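I've been meaning to write about the Nesus record for months now, and last weekend I finally sat down with a pot of tea and played it straight through twice, so I suppose I'm out of excuses. If you haven't heard of them, Nesus are a five-piece folk band from Marutthorpe, and their second album, Taşdemir, came out back in September on a label so small that the first pressing was 825 copies. Mine has a bent corner and I love it anyway.

I came to them by way of the fiddle player, Müzeyyen Ağca, who I saw a few years ago in a duo with Kalevi Partanen on harmonium. There were 16 of us in the room, on folding chairs, and I drove home grinning like a fool.

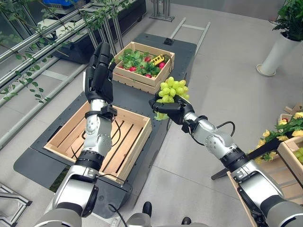
Do you need to hear the first album before this one?

I'd start with Taşdemir and go back afterward. The debut is a sweet record, but it was made in a hurry and the singing is buried under the guitars, so you'd get the wrong idea of what Kanchan Tripathi can do with a slow song.

And oh, the slow songs! Side two opens with "Jastau," which runs a little over six minutes and hardly seems to move at all for the first two. It's just her voice and that harmonium, breathing in and out, and then the brass comes in underneath so quietly that I had to get up and check I hadn't left the kitchen radio on. Ferhat Gezer wrote the horn parts, and he has a lovely way of leaving the top line alone (my brother, who played trombone in high school, says this is harder than it sounds).

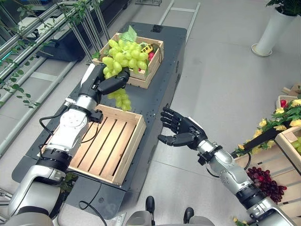 The one track I still can't warm up to is the sea shanty that closes side one. It's played very well, and I'm sure it goes over big in a crowded hall with everybody stomping along, but on record it feels like somebody else's party. I've taken to getting up and flipping the record early.

Booker Pennington produced it, and he kept a good bit of the room in the sound. You can hear chairs creak, and somebody laughs right before the last waltz. The whole album is about 66 minutes long, so it's a generous helping, and I'd still have taken one more of Kanchan's ballads over the shanty. They're supposed to be touring again this spring, and if they come anywhere within a two-hour drive I'll be there early for a seat near the harmonium.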